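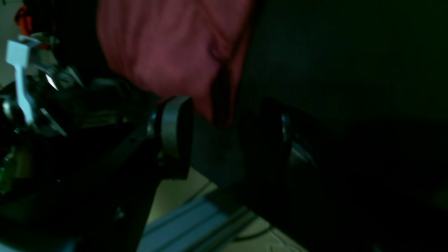
Unit 3: Why Cloth Wrinkles

Textiles for Everyday Use, Coltonier Evening School
Handout to go with the second half of the fiber unit. Bring it to the lab session along with your swatch card.

Starting point

A piece of cloth is a large number of fibers held together by friction. When the cloth is folded or crushed, the fibers on the outside of the bend are stretched and the ones on the inside are squeezed. If they go back to their old position when the pressure is taken off, the cloth looks smooth again. If they stay where they were pushed, we see a wrinkle.

Most of this unit is about what decides between those two outcomes. There are four things to look at: the fiber, the yarn, the construction, and the finish. Students often blame the fiber for everything. Two cotton fabrics can behave very differently, and you will see that with swatches 4 and 5.

Terms

Wrinkle: an unwanted bend in the cloth, usually short and irregular.
Crease: a bend put in on purpose, such as the front line on a pair of pants. Some textbooks use the two words the other way around or treat them as the same. In this course we keep them apart.
Recovery: how far the cloth opens back up after being folded under a weight. It is given as an angle. A fabric that springs completely flat would read 180 degrees, and one that stays shut would read 0.
Regain: the moisture a dry fiber takes up from the air, as a percentage of its dry weight.
Hand: how the cloth feels when you hold it. This is a judgment, and two people will often disagree.

The fiber

Cotton, linen, and rayon are all made of cellulose. The long molecules in cellulose are held to one another by weak bonds called hydrogen bonds. Water gets between the molecules and breaks some of those bonds. When the water leaves, new bonds form in whatever position the cloth happens to be in. This is how a cotton shirt left in a heap at the end of the wash dries with every fold in place. It is also how an iron works. Steam loosens the bonds, the flat plate puts the cloth where you want it, and the heat drives the water off.

Linen wrinkles more sharply than cotton. The fiber is stiffer and has very little stretch.

Wool takes up more water than cotton does and still recovers better. The fiber has a natural crimp, and its protein molecules are coiled, so they can be pulled out and will draw back. Hanging a wool jacket in a damp bathroom overnight will often take out light wrinkles with no ironing.

Silk falls between cotton and wool. It recovers fairly well dry and poorly wet.

Polyester takes up almost no water, so ordinary washing does little to it. Heat is another matter. Above a certain temperature the fiber softens, and a fold made at that point is set when it cools. Wrinkles from an overheated, overfilled dryer can be very hard to remove from polyester. Pleated skirts use the same effect on purpose.

Nylon behaves much like polyester but takes up a little more water.

The yarn

Tightly twisted yarns do two opposite things. A moderate twist gives the fibers less room to slide past each other, which helps the cloth hold its shape. A very high twist, as in crepe, makes the yarn want to curl, and the surface of the cloth becomes pebbly. Wrinkles in crepe are hard to see against that surface, even when they are there.

Thick yarns are harder to bend sharply than fine ones. Fine, loosely twisted yarns give a soft hand and wrinkle easily.

The construction

Plain weave has the most crossing points and leaves the yarns the least room to move. Bend it, and the stress stays in one place. Twill and satin have longer floats, so the yarns can shift and share the stress. With the same yarn, a twill will usually look better than a plain weave after a day of wear.

Knits are made of loops, and loops can change shape. This is why a cotton T-shirt can be pulled from a drawer and worn while a cotton dress shirt usually can't.

Color and surface also change what you notice. On a plain, solid-color cloth, each fold has a light side and a shadow side and stands out. A print breaks this up. When you score the swatches, score the shape of the surface and try to ignore the pattern.

The finish

Easy-care finishes on cotton work by adding permanent links between the cellulose molecules, so they can't slide and re-bond in a new place. The cost is strength. A treated cotton tears and wears through at the edges sooner than an untreated one. Look at collar folds and cuffs on an old easy-care shirt.

Fabric softener is different. It coats the fibers and lets them slide more freely. The effect washes out, and it makes towels less absorbent.

Lab: fold and release

You will work with the 12 swatches on your card. Swatches 1 to 8 are woven and the rest are knit. The two labeled Zerine and Kumsa are the same cotton cloth from the same mill, before and after an easy-care finish. Work out which is which and write down what made you decide.

1. Cut a strip from each swatch along the warp and another along the weft. For knits, use the lengthwise and crosswise directions.
2. Fold the strip in half, face side out, without pressing it with your fingers.
3. Place it under the weight for 3 minutes.
4. Lift the weight straight up. Move the strip to the holder with tweezers.
5. Wait the same time again, then read the angle.
6. Record warp and weft separately, then add them.

The sum is what most mills report. A cotton with a sum of 184 would be called poor to fair, and you should expect your untreated plain weaves to land near the bottom of the class chart.

Keep the strips away from your breath and from damp hands. Small amounts of moisture change the reading on cellulose fibers.

Common errors

Reading the angle too early. The strip is still opening.
Mixing up warp and weft. Mark the strips with a pencil before cutting.
Using a strip twice. Once folded, it is finished.
Leaving swatches in a bag before the test. Lay them flat the evening before.

Reading

Zosetti fabric workbook, chapter on care and finishes. Skip the section on flame resistance for now. We come back to it in Unit 5.

Questions on the lab write-up go in the folder by the door. Write-ups are one page, with the table attached.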